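3.2 How people talk about portions when they cook for others

I came into this part of the study expecting to write about recipes, and I ended up writing mostly about guessing. When I asked people how much rice they make for guests, hardly anyone gave me a measurement. They gave me a story instead (a cousin who eats like a horse, a dinner in Akwood where the pot ran out, a mother who always threw in one more handful "for the door"). So I dropped the measuring questions from the interview guide and just let people talk.

The diary set is the bigger half of the material. It has 3856 entries, all written by home cooks in Akwood and Valtano, and each one says who was expected, who came, and what was left over. Mwangi Okoth and I split the coding between us. We argued a lot over what counts as a leftover! If you cook extra on purpose so there's lunch tomorrow, is that food left over or food planned? Bermúdez treats the two as the same thing, and I get why, it makes the tables much cleaner. But our cooks were pretty firm that they are different, and several of them used separate words for them.

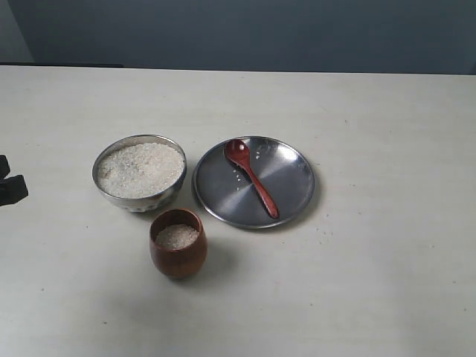 We ended up with 13 codes, and the one I keep coming back to is what Mwangi named "the polite surplus." This is food made so that a guest never has to see the bottom of the serving dish. People don't plan to eat it and they don't call it waste either. One cook in Valtano told me she'd feel "undressed" if the rice was gone before the second round, even when everybody was full. Another said she makes 200 grams over whatever she thinks is right, and then she laughed and said she usually adds some more on top of that.

Now, Costov would say this is a leftover habit from leaner times — you show there is plenty so guests will take what they want. I like that idea and I think it explains the older cooks in our group quite well. It does a worse job with the younger ones, who grew up with full cupboards and still do it. When I asked them where they picked it up, they mostly talked about watching somebody serve. The spoon came up over and over: who holds it, who gets the first scoop, whether you may help yourself or have to wait to be asked twice.

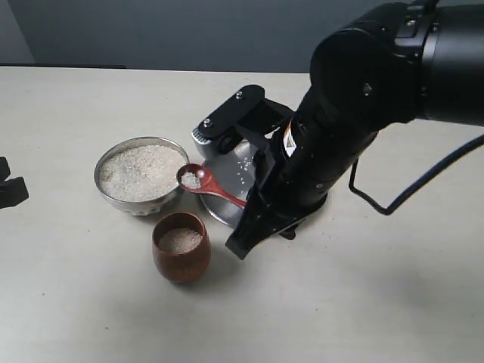 Figure 2. Red spoon and round metal base with a few loose grains of rice.

Serving, then, got its own round of coding in March. We went back through every entry that mentioned handing out food and marked whether the cook or the guest did the scooping. In homes where the cook serves, the diaries talk about surplus as a kindness. In homes where guests serve themselves, the same amount of food is more often called a mistake, or "too much again." I'll pick that split up in Section 4, along with the 2 households that switched from one style to the other while they were keeping their diaries.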